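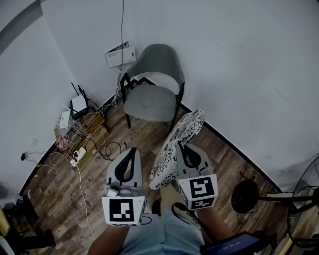

Canto da sala: cadeira cinza, roteador em cima do caixote.

Início | Caderno | Ensaios | Arquivo

10 de junho de 2020 – fermentação, lote Rindach

Massa-mãe lenta outra vez. pH não desce, repeti com o medidor Usow, mesma coisa. Farinha Coughlan acabou, passei pra Nivville – absorve mais água, corrigir na planilha. Pesei 900 g, hidratei, descanso de 7 horas.

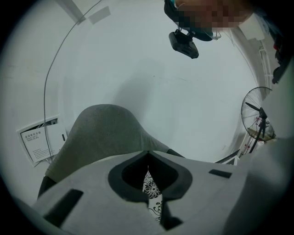
Tecido branco com flores pretas.

Amostra 111 com cheiro de acetona, descartei. A 112 fica na geladeira até amanha. Lavar os potes!!
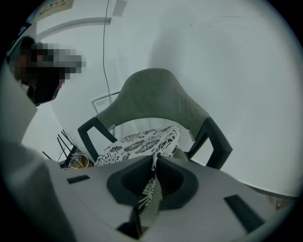
Falta comparar com os dados de dezembro, que estao na pasta velha. Pedir mais farinha, sal também.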